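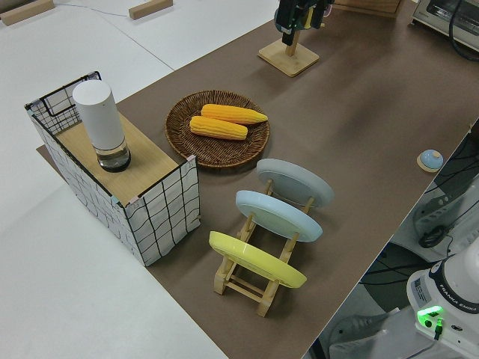
Loretta Haske

I have wanted a machine to put my dishes away for as long as I have had dishes, so please take everything that follows as coming from somebody who was rooting for it. Umska is a software package that teaches a robot arm small jobs by having a person guide it through them first. You bring your own arm, you show it what you want, it thinks for a good long while on a computer, and then it has a go by itself. The people at Gamel, who make it, let me have a license for the summer, and I set myself up at a shared workshop in Robles with access to a Franka Emika arm and a long table, and I had a perfectly lovely time. Whether I got any chores done is another matter, and I'll come to that.

The license costs $2,769 for a year, arm not included. For that you get the software, the training tools, and the Tarcombe chore list, a printed booklet of kitchen jobs sorted from easy to hard. I am very fond of the booklet! It's spiral bound, it lies flat, and whoever wrote it has clearly washed up after a big family. Plates in and out of a rack, corn in and out of a wicker tray, mugs on a mug tree, things into the toaster oven and (the part I was dreading) things back out again.

Setting up was easier than I had feared. The installer asks sensible questions and waits for you to answer them, and when I gave it the wrong camera it told me so in plain words. Calibration took me an afternoon the first time and much less after that. I would have liked a paper quick-start card, because the manual lives on the same screen as the controls and I kept losing one behind the other.

Then comes the teaching. I started with corn, on the booklet's advice, and guided the arm through nearly 70 demonstrations of picking up an ear and setting it down somewhere else. This is slow, and it is oddly tiring, and by the end of it my shoulder had a few things to say to me. You also learn a good deal about yourself. I always reach for the nearer ear, for instance, and I always hesitate before I let go, and so of course the arm learned to hesitate as well. The first time it did that on its own I laughed out loud, it was so much like watching my own hand.

And it can pick up corn! Out of 50 tries on its own it missed 17, mostly by closing a little too high and sliding off the top. I have known grown people with a worse record at a cookout. When it goes well it goes very nicely, down and close and up, with no fuss. When it goes badly it will sometimes carry on with the rest of the job holding nothing at all, setting its imaginary corn down with great care, and I do wish the next version would check its hand before moving along.

Plates were harder. Getting one out of a rack is mostly a matter of getting hold of the rim, and Umska managed that more often than I expected, so long as the rack stayed exactly where it had been during the teaching. Moving the rack over by the width of my hand was enough to undo a whole morning's work. Putting a plate back is a different kind of job, with a narrow slot to find and a neighbor on either side to bump, and I stood close by for every single attempt with my finger ready to stop it.
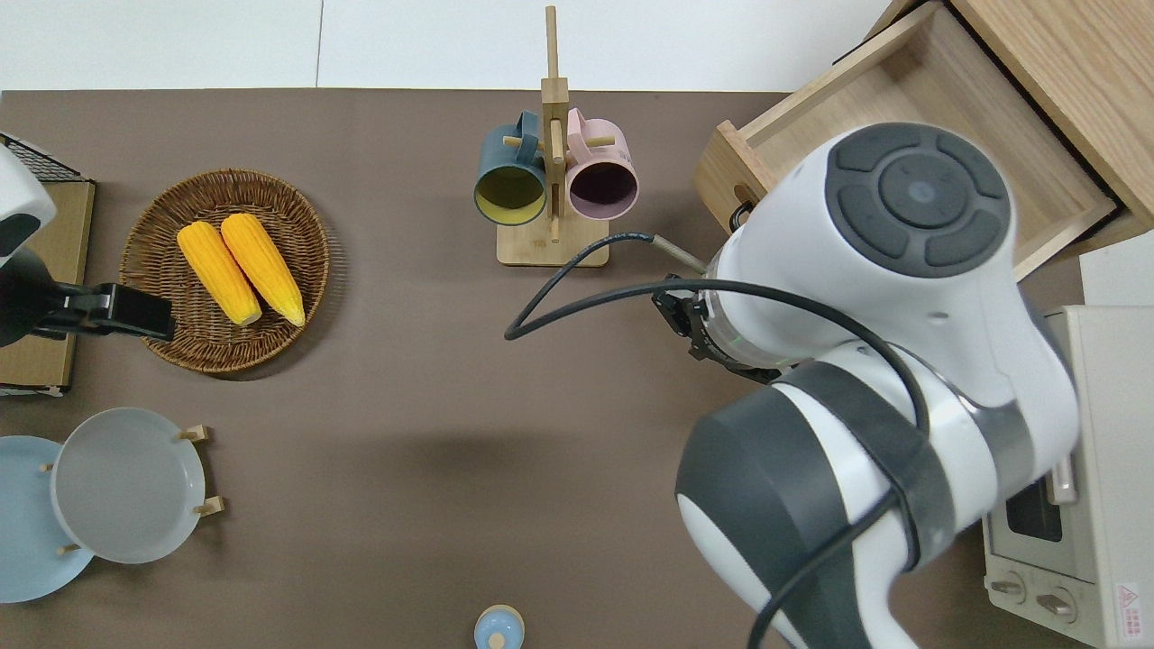

Mugs I enjoyed the most and got the least out of. The handle has to go over the peg, the peg is short, and the arm has to come at it from just the right side. After a week of it I had a small number of successes that I could not make happen again on purpose. Gamel's support desk answered my message the same day and suggested that I teach each peg as its own job. That did help, though it means a great many more demonstrations if you have a big mug tree and a lot of guests.

I never got as far as the toaster oven with anything in it. The booklet marks it as an advanced job and I believe the booklet. Opening and shutting a drawer, on the other hand, was dependable enough by the end that I stopped watching it, and I'd happily call that the best thing Umska does today. If your chores are mostly drawers, you are in luck.

My notes from 2 August 2023 say "cleared the tray, two plates out, one plate back, drawer shut, took most of the morning." I could do the same between pouring my coffee and drinking it. That was a good day, too, with nobody moving the rack.

So can it do the dishes yet? No, dear reader, and for a household I can't tell you to spend the money. For a school, a small lab, or a shop where the same part comes to the same spot all day long, I think it is a fair price for a friendly piece of software, and I'd choose it over a couple of more polished-looking ones that made me feel stupid. Gamel says an update in December will let the arm cope with a rack that has been nudged. I've asked to keep my license until then, and I've left tape marks on the table so I can find my old spots.

Four stars for the teaching tools, two for the housework, and five for the booklet, which I would buy by itself if they'd sell it to me.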